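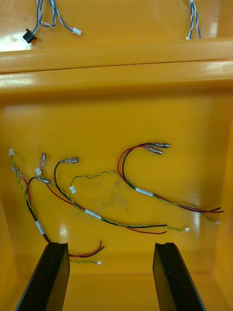 慢热的端子回复说,线束这一类东西,千万别跟电机、电路板放在一起算一个总成功率,算出来好看是好看,可是审稿的人一问“线束单独是多少”,你就得回去把录像从头翻一遍,他去年翻过,翻了整整一个礼拜。

双臂配料的模仿学习,线束总是“带出来一根”,该算成功还是失败?

提问者:青柠不加冰

各位前辈好,先谢谢上面这位朋友在我草稿还没写完的时候就来提醒我(我手快点了发布,后来又补了正文,所以顺序有点乱,大家见谅)。我把事情从头说一下,可能有点啰嗦,请多包涵。

我在做的课题叫 Stendden,是双臂配料:两条机械臂从周围的黄色料盒里挑零件,往中间的不锈钢托盘里放,一份料里有电机、圆形的电路板、线束。硬零件我们已经比较放心了,难的一直是线束。线又软又细,几根躺在一个盒子里,头压着尾,尾又勾着别人的头,夹爪下去捏住了胶带那一段,看着挺稳,往上一提,旁边那根也跟着起来了。

方法上没有什么特别新的东西。数据是人遥操作录的,一共310条示教,固定相机和腕部相机的画面都存了。策略我们自己起了个名字叫 Usten,骨架就是常见的动作分块加扩散那一套,唯一改动的地方是在预测动作的同时,多预测一个“现在手里有几件”的量,分成没有、一件、多于一件。这个标签是我们回头补的,310条里有107条在抬起阶段出现过重新抓取,也就是操作的人自己发现不对,放下再来一次。我原来觉得这107条是脏数据,想删掉,后来没舍得,留下来训练,结果反倒是留着的那一版更会“反悔”,提起来发现多了一根,它会放低、松一点、抖一下,再提。看到它第一次自己这么干的时候我在实验室里叫出了声,真的太高兴了!

高兴完就犯愁了。评测的时候每个配置跑50次,线束这一项我不知道该怎么记。有这么几种情况让我拿不准:多带出来一根,但在盒子上方就掉回去了,最后托盘里是对的;多带出来一根,掉在桌面上,托盘里也是对的;两根一起进了托盘,策略自己又把多的那根拿走了。按最终状态看,它们都算成功。可是按我自己的感觉,第二种绝对不能跟干干净净一次拿对的放在一起。

另外还有一个问题,去掉腕部相机的消融我也做了,现象跟我预想的不太一样,放在补充里说。

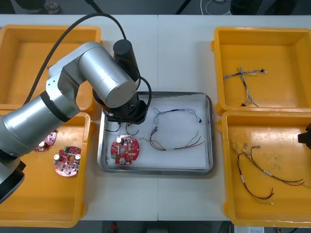
Turthorpe,2025-02-24

补充一下消融的情况,顺便把台面的布置也给大家看看,免得光听我讲。钢托盘放在桌子当中,料盒分在左右两边,电路板和线束分开放,这样左右臂各管一侧,少打架。托盘里铺了白纸,线束落在上面,固定相机看得比较清楚。

去掉腕部相机以后,我本来以为线束会全线崩掉,电路板应该没什么影响。跑下来电路板确实几乎没变化,线束的下降却主要集中在“找抓取点”这一步,提起来之后的判断没有差那么多。我猜是因为提起来以后线在空中垂着,从外面的固定相机就能看出是一根还是一团,反倒是腕部相机,被夹爪自己挡掉了一块。可是这只是我的猜测,每个配置才50次,我不敢把话说满。

还有一件让我心虚的事。评测时每次开始前,线束是我用手撒进料盒的。撒得多了以后,我发现自己会不知不觉撒得比较“友好”,胶带那段老是朝上。现在改成闭着眼倒进去,再晃一晃盒子,成绩马上就难看了一截。前面那批是不是得全部作废呢?心疼是心疼,真要重做也认了,就想先听听大家的意见,免得重做完了又发现标准定错。

写得太长了,谢谢每一位看到这里的朋友!

铜鼻子

按最终状态记就行了,大家都这么记。你想那么多,论文写不完的。掉桌上那种算失败,别的算成功,完事。

(手撒的那批我觉得可以留着放附录。)

午后三点的减速箱

楼上说的也不能算错,赶时间的时候我也这么干过,不过既然楼主问得这么认真,我就多写几句,楼主当聊天看。

先说记分。我的建议是不要急着在“成功”和“失败”之间找那条线,先把过程拆成几个阶段,每个阶段各记各的。拿线束来说,可以拆成接近、夹住、离开料盒、移到托盘上方、放下。每个阶段旁边再留一栏,记手里是几件。这样你纠结的那几种情况自然就分开了:在盒子上方掉回去的,是“离开料盒”之前纠正的;掉在桌面的,是离开之后才散的;进了托盘又拿走的,是放下以后纠正的。读者想看严格的口径就看“全程单件”,想看宽松的就看最终状态,两列都给,谁也挑不出毛病。最终状态那一列照旧可以跟别人的工作比,你也不吃亏。

记录的时候有一条小规矩值得提前定下来:多件的状态持续多久才算数。夹爪刚提起来的时候,旁边的线被蹭得翘一下是很常见的,你要是每一下都记成“多件”,表会非常难看,而且换一个人来标就对不上了。我们以前定的是连续2秒以上才记,短于这个的一律不算。你们的动作如果更快,可以再缩一点,但是要写进正文里,别藏在代码注释里。还有,标录像的人最好不要知道那一段是哪个配置跑出来的,文件名打乱了再给他。

再说那107条。你没删,我替你松了口气。我见过太多人把示教里的返工当垃圾清掉,最后策略一遇到岔子就愣在那里,因为它压根没见过“错了以后怎么办”。不过你现在的结论“留着更会反悔”要站得住,还差一组对照。你把107条去掉以后,数据量也跟着少了,变差有可能单纯是少了数据。比较公平的做法,是再训练一版,从剩下那些顺利的示教里随机去掉同样多的条数,把107条返工的留全。两版数据量一样,只差有没有返工,这时候再比反悔的能力,就比较有底气了。要是算力紧张,随机种子少跑一个也要把这组补上,我个人觉得它比腕部相机的消融还重要。

然后是腕部相机。你的猜测我觉得有道理,但要小心一件事:你那个“手里有几件”的预测头,训练时的标签是人看哪路画面标的?如果是看固定相机标的,那些在固定相机里看不出来的多件情况,标签里压根就是“一件”,那么去掉腕部相机当然显得没损失。建议抽一部分出来,两路画面分别标一遍,看看一致不一致。不一致的那些片段单独拎出来,说不定会成为你文章里最有意思的一小节。

最后是手撒的事。这个我只能劝你重做,对不起啊。倒不是说数据没有用,它可以拿来说明摆放对成绩的影响有多大,这一点很多人想写都没有数据写。但是主表里的数字,得用同一种摆法。摆法也有省力的办法:先把一批初始状态拍下来,每次评测照着照片摆,各个配置用同一套照片,成对比较。线束没有办法摆得一模一样,头尾的位置和交叉的地方对上就够用了。

Ziółkowski 那套公开的评测表格,我记得有一个版本是带阶段栏的,可以下载来改,省得自己从头画。我手上那份是老版本,格式乱得很,就不传上来献丑了。

青柠不加冰

两位都太好了,尤其是减速箱老师,我打印出来贴在显示器旁边了!铜鼻子的意见我也收下,掉桌面算失败这一条和我想的一样,心里踏实不少。
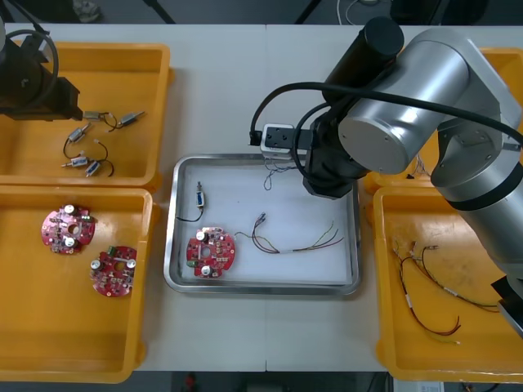 分阶段记录我今天下午先试着套在旧录像上,从电机和线束混着放的那几段开始,标了一会儿就体会到好处了。以前我的表里只有“放好了”和“没放好”,中间一大段是黑的。现在最让我头疼的阶段浮出来了,是“移到托盘上方”到“放下”之间。就像右边那条臂这样,夹爪已经越过了托盘的边沿,手里的东西还夹着,细细的线已经垂到托盘里面去了,可是零件本身没有落下。这时候算不算进入“放下”阶段?托盘里本来就有一根线束,垂下来的线会不会碰到它、缠到它,固定相机看上去又常常叠在一块儿。我暂时定的是以夹爪张开为准,垂线碰到别的东西另外记一笔,不影响阶段的划分。不知道这样合不合适?

标签的事也查过了,很惭愧,当时补标签确实主要看的是固定相机,腕部的画面只在拿不准的时候才翻一翻。所以消融那一段我先撤下来,等两路分别标完再说。重做评测也定了,照着照片摆,配对比。打算8月份前把新的一轮跑完,时间还算够,就是料盒要先好好擦一擦,盒底那些印子看着怪别扭的。

同等数量的对照组已经在排队训练了。

午后三点的减速箱

以夹爪张开为准,我赞成,这个时刻夹爪自己的开合读数里就有,不用靠人眼,换谁来标都一样。垂线碰到别的东西另记一笔也好,不过建议再分一下,碰了以后托盘里原有的零件有没有跟着动。没动的可以不管,动了的要留意,夹爪撤走的时候特别容易把它带歪。

擦料盒的时候也多一句嘴:如果示教录的时候盒底就有那些印子,评测前忽然擦得干干净净,画面就跟训练时不一样了。影响可能很小,但你既然已经打算重做,不如擦之前先拿旧样子跑一小批,擦之后再跑一小批,心里有个数。对照组训练完了回来说一声,我挺想知道结果的。

慢热的端子

看到楼主真的去翻录像了,向你致敬。补充一点,翻的时候把“反悔”单独标出来,发生在哪个阶段、反悔之后成没成,都写上。我当年漏了这一栏,第二遍又翻了一个礼拜。

青柠不加冰

收到收到,这一栏马上加!料盒先不擦了。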